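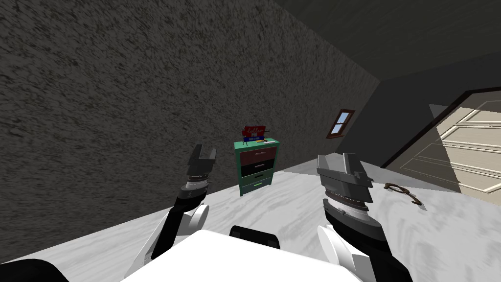

The little green dresser in the simulator, with both arms up.

4 min read

We use cookies to improve your experience. Accept | Manage settings

04/12/2022

My brother-in-law sent me another one of those articles. You know the kind. Two years from now a machine will put away your laundry, wipe the counters and find the thing the dog dragged under the couch. He sends them because he knows I'll answer, and I always do.

I fixed packaging lines at Bortolotti for a long time before I started writing here, so I'm not against machines. I like machines. A good case sealer will run all night and never complain. But the case sealer gets the same box every time, the same way up, and if a box comes in crooked the line stops and somebody like me walks over with a coffee.

A dresser isn't like that. Drawers stick. One has a pull you can get your whole hand around and the next has a nub. You open the top one and whatever was sitting on the furniture starts to slide. My grandmother's had a bottom drawer you had to lift and kick, and I'd love to see the software for that.

So I spent most of an evening with the Josia demo, which Rodrigo Cabello got me into. It's all simulated, which bothers me less than it used to. You can try a thing a thousand times without breaking any real furniture. What bothers me is how fast people go from "it did this in the simulator" to "it does this."

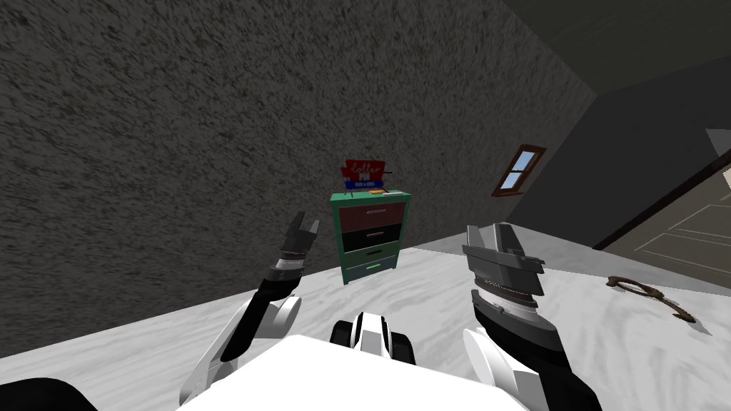 Would I pay for a home robot today?
I'd pay for one that did a single chore every day for a year without me in the room, and I haven't found it.

Rodrigo says I'm moving the goalposts. Maybe. He told me one of the test sets he works with has 2,440 tries at one kind of chore, and 1,895 were marked as good. I asked him what happened in the rest and he said, "different things." Well, sure. On a shop floor "different things" is the whole job — that's where your overtime comes from. If my dishwasher worked that often I'd have it out on the curb by March.

Sorcha Mulcahy wrote in after my last post to say her father can't bend down anymore, and that even a slow machine that picked things up off the floor would mean a lot to him. I've thought about that more than anything Rodrigo said. She's right that slow is fine. I'd still want to know who he calls when it drops his glasses.

I'll go back to the demo when they update it. My brother-in-law has already sent me another article, this one about folding towels.

Get new posts by email. Enter your address to subscribe. Unsubscribe anytime.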